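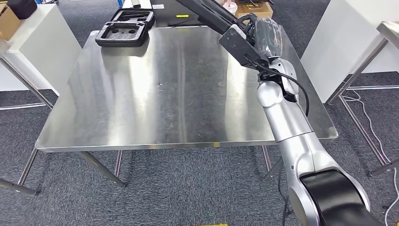
Stop fault on the right arm, Timon cell, bagged-part pick on the steel table

Symptom: the arm kept moving after a protective stop was requested. It came to rest further along the lift than it should have, with the gripper closed and the part still held. No contact with the table or the trays. The stop was raised by the force limit in software. The hardware e-stop was not involved and has its own circuit, so nothing below applies to it.

Run was set for 1,043 cycles. Fault came at cycle 986. I had the limit set low on purpose, to see whether the bag catching on the tray foam would trip it. It tripped correctly. The late part is everything after the trip.

What the log has:
Force limit exceeded, flagged by the monitor.
Stop request written to the queue on the same tick.
Motion task goes on reading setpoints from the old trajectory.
Motion task reads the stop request, ramps down, brakes on.

The gap between the second line and the fourth is supposed to be one tick, 10 ms. It was many ticks. I don't want to put a figure on it until I have lined up the two clocks, and the monitor clock is known to drift against the controller.

First guess was the brakes. Ran the brake test from the Anero service menu on all joints and it passed. Ran it again with the gripper holding a part, passed again. Brakes are off the list.

Second guess was the gripper cable, the black loop down the side of the wrist. It gets pulled when the wrist rolls past the back trays, and we have had dropped packets from it before. Wiggled it by hand with the arm in hold and watched the error counter. Counter did not move. The cable should still get a second tie point, but it is not the cause of this.

Third: the queue itself. The stop request shares a queue with gripper status messages. When the fingers close on a bag the plastic keeps giving, so the gripper never settles and reports a new position every tick. That fills the queue. The stop request then waits its turn behind a pile of position reports that the motion task reads one at a time. With a hard part the gripper settles and the queue stays short, which fits with never having seen this on the uncovered parts.

Tried to force it on the bench with a recorded status stream from the Nedelcu logger. Got 2 late stops out of the replay set. Good enough to say the mechanism is real. Not good enough to say it is the only one.

Decision: no unattended runs on the arm until the stop has its own channel. Speed is capped at the teaching limit in the meantime. If you need the arm for something else, leave the cap alone and write your start and end times in the book.
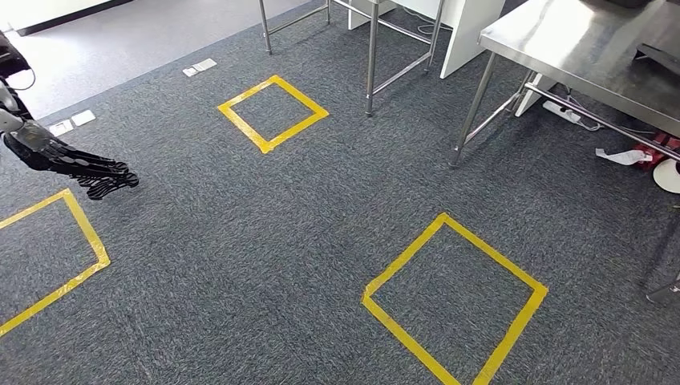 Kullby, March

Floor checks with the hand, done at capped speed. Hand empty, fingers out, low over the carpet near the yellow tape squares. I wanted to know whether the hand driver has the same problem as the gripper, and whether a late stop this close to the floor would put the fingertips into the carpet. Those fingers do not take a bending load well.

The hand driver publishes on its own queue. Stop requests went through without waiting in every trial, including with the fingers commanded to oscillate so that the status traffic was heavy. So the hand is clean as far as this fault goes. It does have the old problem of reporting joint angles as zero for one tick after power-up. Separate issue, already on the list, do not fix it in the same commit.

Minimum hover height stays where it is. Someone lowered it in the config at some point and it has been put back. Please note changes to that value in here - the file history just says "tune."

Patch for the stop channel is written but has only been run in simulation. Stop requests bypass the queue and are read first on each tick. Gripper status is now overwritten in place, so the motion task only ever sees the latest position.

Still to do:
Line up the monitor and controller clocks, then put a real number on the delay.
Replay the whole Nedelcu recording against the patch.
Repeat the bagged picks at capped speed, hand on the e-stop.
Second tie on the wrist cable.
Ask Anero if the gripper has a deadband setting for position reports. The manual lists a parameter with the right sort of name and no description.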